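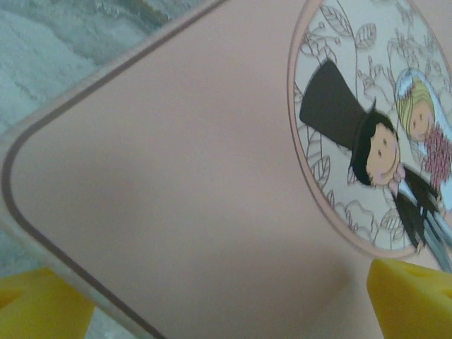
The pink card, with the groom in his very tall hat.

I have a soft spot for wedding stationery, so when Morag MacBrayne asked who wanted to sort the card box for the May table I had my hand up before she'd finished! There were 65 in there, all mixed up with gift tags and old envelopes, and it took me nearly 3 hours (with tea).

My favorite by a mile is the blush-pink one with the bride and groom in a circle of flowers and vines. I love that the flowers are only outlines — my niece wanted to color them in, and I had to move the pens. And look at his little pink bow tie!

Wedding cards are 2 dollars each this time, birthdays the same, and anything with a bent corner goes in the bargain tray. If you have spare envelopes at home, please drop them off at Lollus before noon on sale day — we're 19 short, mostly the larger size.

Fiona Jardine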